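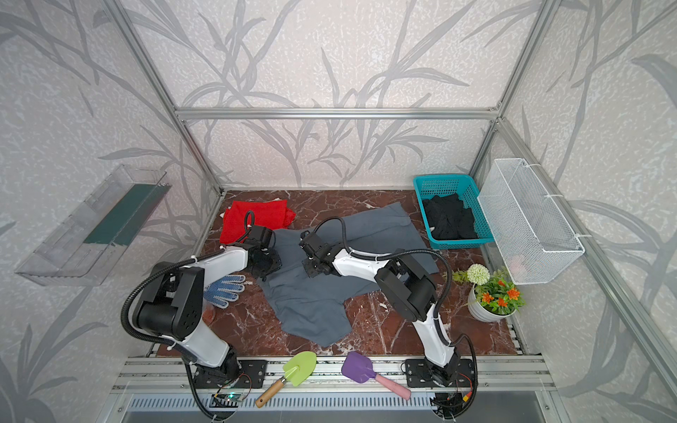

3.2 Student Task and Collection of Episodes

The folding task was given to the students of the Wekstead course in the second half of the semester, after they had finished the exercises on calibration and single-arm reaching. Each team had to teach the two-arm station, which the students call Tenura, to flatten one garment and to fold it. As Figure 3 shows, the garment is placed on the tabletop in a wrinkled state, and both grippers work on it from above. We did not remove the other objects from the station. The basket with black clothing, the potted plant, the glove and the tools on the front rail stayed where the teams had left them, and we asked only that the middle of the table be available for the garment.

Figure 3. The Tenura station during the folding task, with a gray garment under the two grippers.

There were 8 teams in the course. Together they recorded 243 episodes, of which 161 were accepted for training. An episode was rejected when the operator stopped before the last fold, or when one arm had to be reset by hand. The teams checked the episodes of each other with the Clegg checklist (Appendix B), and the course staff decided in the cases where two teams did not agree.

The veined pattern of the tabletop caused more difficulty than we had expected. In the first week of October, several teams reported that their segmentation model took the white veins for the border of the cloth. Two teams solved this with additional labels, and one team changed to the Unside depth filter, which we describe in Section 3.4. For the final evaluation every team used the same 96 start positions, and no team was allowed to see them before the test.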